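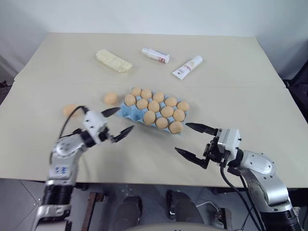

Are the robots ready to put the groceries away? Not in my kitchen

Every January my inbox fills up with promises that this is the year a machine takes over the chores. This time the pitch came from Larnivia, whose two-armed helper is supposed to unpack a shopping bag, load a dishwasher and fold towels. I asked for the egg numbers.

Eggs are my test. A child of six can move one from the counter to a carton. For a machine it means finding the thing, closing on it hard enough to lift but no harder, and setting it down in a cup barely wider than the egg itself. Pinch fingers have no palm to cradle it with.

Larnivia's own trial sheet lists 330 egg pickups. It counts nearly all as successes, but read the small print and a success means the egg left the table. Whether it landed in the carton the right way up, or landed in the carton at all, goes unrecorded. The average time was 18 seconds an egg. I can empty a whole bag in that.

Kayode Omoregie has run the packing floor at Vundovham for 14 years and has sat through more of these demos than I have. "They bring a clean table and good light," he told me. "I've got wet boxes, torn boxes, and somebody's lunch on the belt." He tried 2 machines last year and kept neither. His people still pack by hand.

I will grant that the arms are steadier than they used to be, and Nanmont is said to have a softer fingertip coming. I'd like to see it work in a cramped kitchen with a dog underfoot. If any reader has one of these things at home and pays for it with their own money, write in and tell me what it does on a normal evening.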